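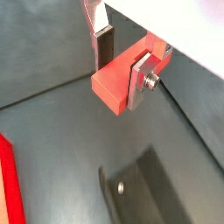

*The gripper over the bench at the Cabello open day. Photo by the author.*

The engineer had given the same talk 12 times by the time I reached the front of the line, and I asked my first question before the talk could start again. Does it work when visitors aren't here?

"It works the way you'd expect a bench demo to work," the engineer said. "Some days it's boring. Those are the good days."

Claltex opened its Cabello building to the public on 27 August 2023, with free parking, lukewarm lemonade and a lot of signs using the word "tomorrow." Most of the crowd went straight to the forklifts. I stayed with Trotari, the company's name for an arm that handles shaped pieces and a board with holes to match. A brochure calls it "human-level handling." I read that line out loud.

"I didn't write the brochure," the engineer said. "A kid would beat it. My own kid would beat it and then eat the pieces."

So why show it? The answer was longer than I wanted, and I've trimmed it. Putting a part into a hole is what a lot of factory work comes down to, the engineer said, and a machine that can be off by a little in open space can't be off by much at the edge of a slot. The company has logged 1,967 tries since the spring. I asked how many had gone in.

"I'd have to check what we're releasing."

I asked again a few minutes later, in other words, and got a shrug. Visitors were given a stool, a headset and roughly 20 minutes, and no success rate. A number like that fits on a sign easily enough.

The engineer was more open about the hard parts. The pieces have to be held straight. A bar gripped a touch crooked will look fine until the last moment, and then it sits on the rim. "People watch the arm swing around and they're impressed," the engineer told me. "The swinging is easy. Watch the bottom of the piece."

I took the advice. It's slow, careful stuff, and I'll admit I leaned in. I also thought about the walled bench, the flat gray floor and the indoor lighting, and asked what happens on a real line, with dust and a night shift.

"Then we'd have more work to do," the engineer said. "I won't pretend otherwise." 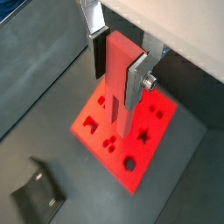

## "Ask me in October"

Claltex says a trial with Fonen, a parts supplier, will start in October with 5 arms. I wanted to know what those arms would do all day. "Load fixtures," I was told, along with a promise that no one would lose a job over it. I asked if that promise was in writing.

"Not by me. Ask me in October."

I plan to, and I'll bring the question about the 1,967 tries with me.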